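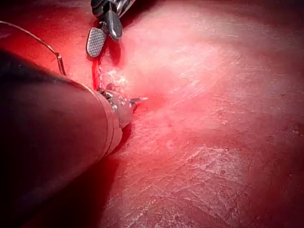 Do the Bunting rules apply to practice sessions, or only to assessed runs?

They apply to both. Anything you sew with the robotic instruments at Widora falls under the same rules, whether you are being scored or just getting your hands warmed up before lunch. We used to keep a lighter set for practice and a stricter set for assessment, and what we found is that people quite naturally brought their practice habits along with them into the assessment, so in October we folded the two into one. The practice rules are the rules!

Who can sit down at the console?

Anyone who has finished the Munoteck basic skills course and has had a sign-off within the past 40 days. If yours has lapsed, please don't worry, it happens to nearly all of us at some point, and the refresher is short and rather pleasant. Just write to the bench desk before you book your slot.

What is the right way to handle the needle?

Keep it where you can see it. That is the first rule on the sheet and the one we repeat most. Grip it along the body, well away from the point, and follow the curve when you drive it through. If the needle leaves your view, stop both hands and find it with the camera before you do anything else. When you pass it from one instrument to the other, let the second grasper take a full hold before the first lets go, and don't hurry that moment. The pass is where most of our newer people lose marks, and I'll admit that plenty of the older ones do too.
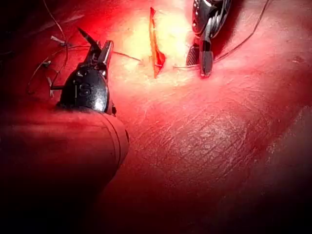

The same patience goes for the thread. Pull along the line of the stitch and watch the edges as they come together. These instruments give you very little feeling of force through the handles, so your eyes have to do the job your fingers would normally do. If the surface starts to pucker, you have pulled enough, and quite possibly a bit more than enough. Never grip the thread hard in the part that will end up inside the knot – use the end you are going to trim.

How far apart should the stitches be?

Even spacing matters more to our scorers than any particular distance. The Bunting sheet asks for interrupted stitches, each tied and finished before the next one is started, with the knots resting neatly and the two edges meeting. A full exercise is six stitches. Leave tails long enough to be seen, because a knot that has been cut right down to nothing can't be checked by anybody afterward, and then we have to mark it as missing, which always feels a little unkind.

Where should the instruments be between stitches?

In view, above the surface, and still. 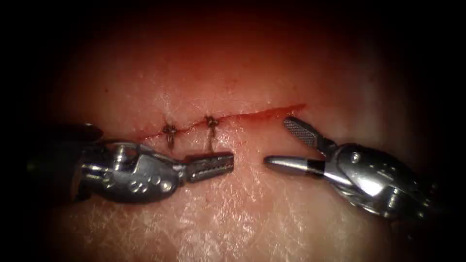
Jaws can be open or closed, whichever you find more comfortable, as long as the tips aren't pressing into anything or touching each other. If you want to take your hands off the controls to stretch or have a sip of water, that's perfectly fine, but disengage first. Please make that a habit even if you only mean to be gone for a breath or two.

Is there a time limit?

There is, and it's a generous one: 900 seconds for the full exercise. Finishing early earns you nothing extra. We went through 289 scored runs when we revised the sheet, and the change we most wanted to make after reading them all was to take speed out of the score altogether, so out it went.

Can I use my own pads?

You're welcome to, provided they're on the Ristel list. Bring the label along with you so we can copy the lot number into the log.

What should I do if an instrument moves in a way I didn't ask for?

Stop, disengage, and call the bench lead over. Don't try to repeat the movement to see if it happens again, tempting as that is. Write down which instrument it was and what you were doing at the time, even if it seems too small to bother with.

Does a dropped needle end the run?

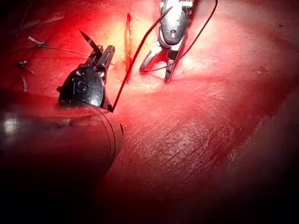
One reader wrote to us that this rule had always seemed too harsh, and that a person who drops a needle, spots it right away and picks it up safely has shown exactly the kind of skill we ought to be rewarding. We thought that was a very fair point. A dropped needle is now logged and the run carries on, so long as it stayed in view the whole time. If it went out of view, the run ends there and you can book another one at no charge.

Last updated March 11, 2022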